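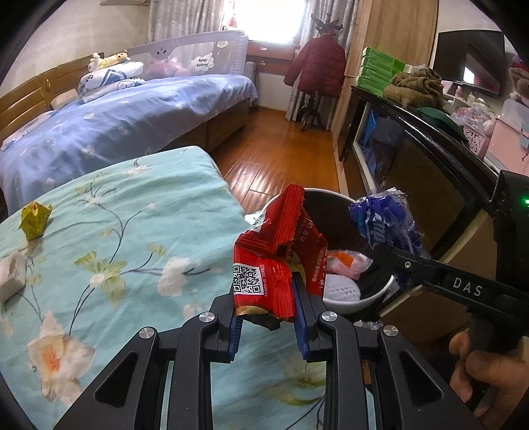
Qui sommes-nous

Trusbridge enregistre des démonstrations de tâches ménagères pour l'apprentissage de robots. L'opérateur tient une pince dans chaque main et exécute le geste lui-même — aucun bras motorisé à ce stade. Le catalogue compte 1471 séquences, dont 229 de tri et de mise à la corbeille.

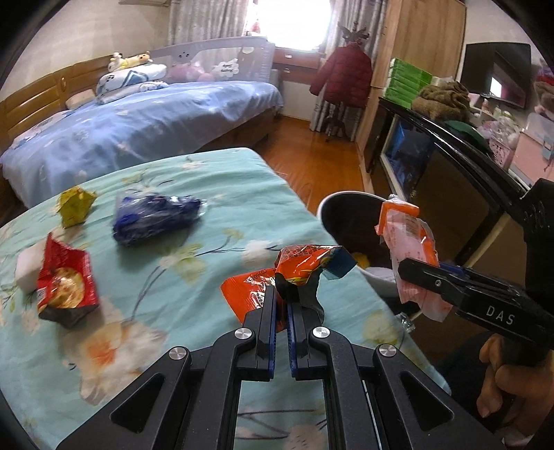
Tâche « emballages vides » : saisie au-dessus du couvre-lit, dépose dans la corbeille.

Les séquences sont relues, découpées par geste, puis versées dans la base Kurkumon.

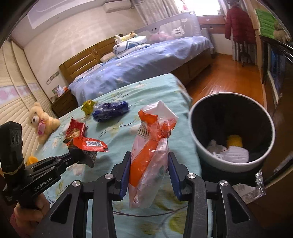 Pôle Démonstration manuelle — Trusbridge

Le pôle définit les consignes de saisie et forme les opérateurs. Les films plastiques froissés font l'objet d'un protocole distinct, Dasgate, révisé en mai.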